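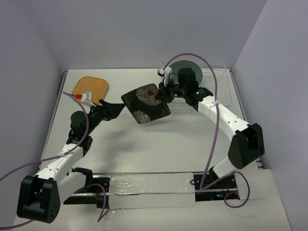
I gave up my car in May and have been riding the bus to work since then. A few people have asked how it's going, so I'm writing it down once instead of answering the same email over and over.

The car was a 15-year-old sedan with a bad transmission. The shop wanted $1002 to get it through another winter, and the man at the counter said he wouldn't put the money in if it were his. I sold it to a neighbor's nephew for $326 and he towed it off that evening. I had planned to look for another used one right away. Then I rode the bus for a week while I was looking, and after that I stopped looking.

My route is the one that starts at Etirell Park and goes down past the hospital. I get on at 6:50 in the morning. The schedule says 6:47, but I have yet to see it come at 6:47. The ride is longer than the drive was. I won't pretend otherwise. On a bad day, when the drawbridge is up, it takes close to an hour.

What I do with the time is mostly read. I went through two of the Ó Conaill mysteries in the first month, the ones set on the ferry, and then a long book on canals that I had owned for years and never opened. I can't read when the bus is on the hill by the old Sterkach warehouse. The road is all patches there and my stomach doesn't like it. So I look out the window for that part and pick the book back up at the light.

Groceries were the first real problem. I used to shop every other weekend and fill the trunk. Now I stop at the small market by my transfer and buy what I can carry, two or three times a week. I throw out less food. I also pay more for some things, coffee and cheese in particular, and I haven't found a way around that. For cat litter I ask Hendrik Nkuna at work, who has a truck and goes out to the warehouse store anyway. I bring him lunch in return. He likes the lentil soup and is not shy about asking for it.

The second problem was my mother, who lives across the river where the buses run once an hour and stop at seven. I rent a car for those visits, or I stay over. Staying over has been nice. We watch her shows and I sleep in the room with the sewing machine.

I kept track of what I spent through the summer, counting bus passes, two rentals and four late cabs. It came to $874. I didn't keep good records when I had the car, so I can't give a fair comparison, but insurance and parking alone were more than that over the same months.

Some practical things, if you are thinking of trying it. Get the monthly pass and not the ten-ride card, which wears out at the corner and stops scanning. Buy a decent backpack. Mine is a Pleteo I got secondhand, and the zipper sticks but the straps don't dig in. Keep a pair of dry socks at work. Learn the route after yours as well as the one before it — I was stuck downtown for most of an evening in June before Mirsad Ivanov, who sits near me, told me the 9 goes within three blocks of my street.

I haven't done a winter yet. The stop has a bench but no shelter, and it faces straight into the wind off the river. I bought better boots and a hat that covers my ears. If it gets bad enough I may look at cars again in January. For now the pass renews on the first and I've left it on automatic.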